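The Slowest Bartender in Vik

By Jordan Hollis

The first thing Randi Eide wants me to know about her software is that it is very good at saying no. It says no to most of what the cameras tell it. It says no to most of what the planner suggests. On a busy afternoon it says no to Randi, who wrote it.

"People come in hoping to see the arms move," she says, pulling a stool up to her screen. "They should come back in December."

Eide is one of 4 people at Endemitz, a small company with a large coffee machine and a program called Plillemon. Plillemon's job is to sit between what a robot sees and what a robot does, and to referee. You can buy arms from plenty of places now, and you can download something that will recognize a cup. Getting the two to agree on where the cup is, while a second arm has its own ideas, is where the money and the swearing go.

The current opponent is barware. Stemmed glasses hang upside down from a wire rack, and the task is to take hold of one without upsetting its neighbors. I had assumed real glass would be the hard case. Ragnvald Midtbø, who writes the perception code, gave me the look a mechanic gives you when you describe the noise. Bright, opaque glasses are easy to find, he told me. The shiny rack holding them is a funhouse. Chrome reflects everything, including the arm, and for much of the spring Plillemon believed there was a third robot living inside the rack and politely planned around it.

The fix was to stop asking one camera for the truth. Each wrist camera gets a vote, the overhead view gets a vote, and a surface that changes its story when the wrist moves is marked down as a liar. Midtbø calls this the gossip filter. The manual calls it something with 3 hyphens in it.

Then comes planning, which belongs to Ognjen Georgiev, a cheerful man who talks about collisions the way other people talk about in-laws. His early version solved for both arms at once and produced lovely, sweeping paths that took longer to compute than to carry out. The new one lets one arm go first and makes the other wait its turn – an arrangement he says he stole from his daughters, who share a bathroom. When the waiting arm has nothing useful to do, it holds its spot with its fingers open. This looks like indecision. Georgiev insists it is manners.

The part that customers seem to like best is the dullest. Arvid Tveit built a log viewer that lines up every camera view with every command, so that when a grasp goes bad you can scroll back to the instant the software changed its mind. Zudham, a maker of kitchen equipment and the company's first paying customer, signed up for the viewer and only later asked what the robots did.

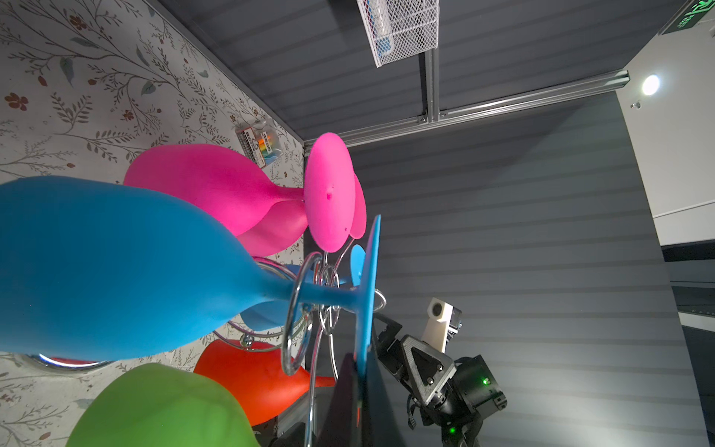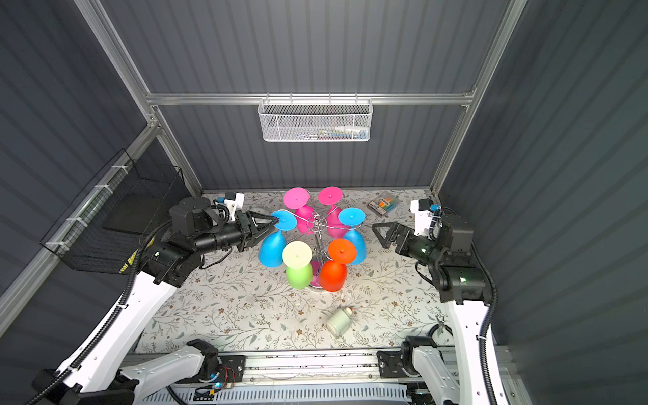
Wine glasses on the rack, with the robots close by.

VIK, December

I took Eide's advice and came back. The coffee machine had been moved nearer the door and Plillemon had gained a setting called "patience," a slider that Tveit had left at 2. Eide nudged it up, thought better of it, and nudged it back.

We watched the log viewer for a while. A line of text came up saying the planner had rejected its own suggestion. Georgiev nodded at it with what I can only call pride, and went to see about lunch.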